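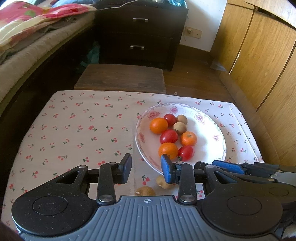 Ticket 689: planner picks the plate rim as a grasp target
Component: Skakasow perception / instance segmentation
Reported by: Dwayne Fitzsimmons
Assigned to: Arnulfo Quintero
Opened: 2026-04-07
Status: Resolved, one follow-up open

Summary
On the fruit and plate task, the segmenter returns extra instances that match nothing on the table. The grasp planner scores them as valid and one of them ranks first. Replay only so far, I have not let it drive anything.

Steps to reproduce
1. Check out the current Skakasow main, default config.
2. Load episode 161 in the Fokitz viewer.
3. Jump to frame 88 and turn on the instance overlay.
4. Run the planner in dry-run mode and print the ranked targets.

Expected
One instance per fruit or tomato, on the plate and off it. Plate as a single support surface. Tablecloth as background.

Seen
- The pink flowers on the plate rim come back as separate objects.
- Cherries printed on the cloth come back as "tomato, small". The one just in front of the plate has the highest confidence of the bunch.
- The tan round fruit under the right finger is merged with the fingertip.
- The browner one farther left, by the gripper body, is missing.
- Oranges and tomatoes are fine, including the orange partly behind the fingertip.

Log
planner: 1 support plane found
planner: target 0 class=tomato_small height=0.0 score=0.42
planner: WARN height below min_object_height, check disabled
planner: target 0 accepted

Comment, Arnulfo Quintero
That warning is the problem. min_object_height is supposed to be on. Walczak turned it off in the default config when they merged the flat-item work (envelopes, cards) and it never got split into its own profile. Please set it back locally and rerun:

min_object_height_mm: 6
height_check: enforce

Comment, Dwayne Fitzsimmons
Reran. Cherries are gone from the target list. Rim flowers are still there. The rim sits higher than the cloth, so they pass the height check against the table plane.

Comment, Arnulfo Quintero
Right, the height is measured from the lowest plane only. It should be measured from whatever surface is directly under the mask. There is a flag for this, local_support, but it needs the plate to be found as a support first. Is it?

Comment, Dwayne Fitzsimmons
Half of it. The right side is bright and gets fitted. The left side is in shade and the depth there is patchy, so the fit stops near the middle. Turning on hole filling in the Sorance depth filter fixed that. With local_support on as well, the flowers drop out.

Comment, Arnulfo Quintero
Good. For the merged fruit – the finger mask is drawn from the gripper model, and the margin was too small on the right. I raised it from 2 px to 5 px and the fruit separates. It loses a little of its edge but the center estimate is stable. Pushed to the branch.

Comment, Dwayne Fitzsimmons
Confirmed on the same frame. Also replayed 42 other episodes from the set with the new config. No printed targets in any of them.

Resolution
Height check is back on in the default config. Flat items now have their own profile. local_support and depth hole filling are on by default. Finger mask margin is 5 px.

Follow-up
The browner fruit by the gripper body is still missed. The body mask probably swallows it, since that margin was not touched. Split to a new ticket, assigned to Arnulfo. Do not lower the body margin before the self-collision tests pass – the planner reads the same mask.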